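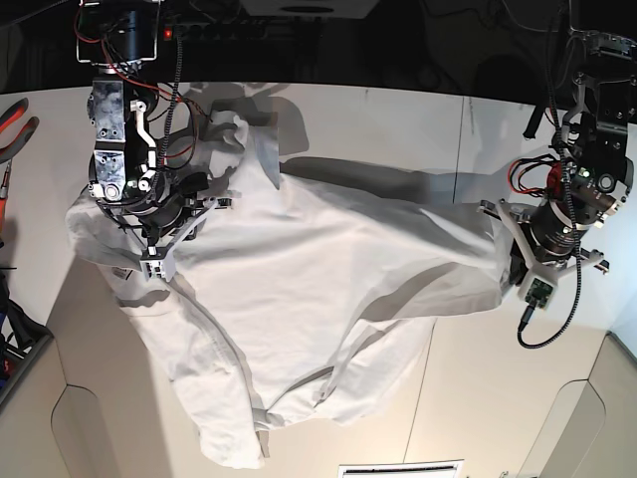
# Folding long-sleeved white shirts so they don't crease at the hem

**tipoki_tom** – Nov 17, 2025

I've got a pile of long-sleeved white shirts to fold and I can't get the bottom half to lie right. The collar end is fine. The hem bunches up every time and by the time I've smoothed it the sleeves have gone all over the place. I do them on a white table, which doesn't help as I lose the edges. What order do you lot do it in?

---

**Aroha Ngata**

Face down, sleeves straight out to the sides, then pull the hem towards you before you fold anything. If you start with the sleeves the body twists and you get those diagonal creases from shoulder to hem.

---

**brukholm_bev**

I'd do it the other way. Hold it by the shoulders, give it one good shake and lay it down hem first. Never by the sleeve. If you pull on a sleeve the whole front goes slanted and you'll be there all day.

---

**Aroha Ngata**

> Never by the sleeve

I don't agree. One hand near the collar and one at the cuff is how I get the sleeve seam flat. You do have to let go and re-grip for the body, I'll give you that.

---

**brukholm_bev**

That's two goes at each shirt though. I did hotel laundry in Sakow, 218 shirts on a bad day, and we didn't have time for two goes.

---

**Su-bin Heo**

Does it have a label by the collar? I use that to find the middle of the back. Fold both sides in to just past the label, sleeves down along the body, then bottom up in thirds. Thin fabric needs a warm iron on the hem first or it curls back on itself.

---

**tipoki_tom**

There's a tag but the printing is faint, so no idea what heat it will take. Cotton mix at a guess.

---

**Su-bin Heo**

Start cool then, and try a bit inside the hem.

---

**doltia_dad**

Or hang them up. I stopped folding shirts years ago.

---

**tipoki_tom**

No rail in here, they go in a drawer. I put a dark towel on the table this afternoon and tried Aroha's way on three of them. Hem is better. Sleeves are still a mess – will try the shake next.

---

**brukholm_bev**

Shoulders, remember. Not the cuffs.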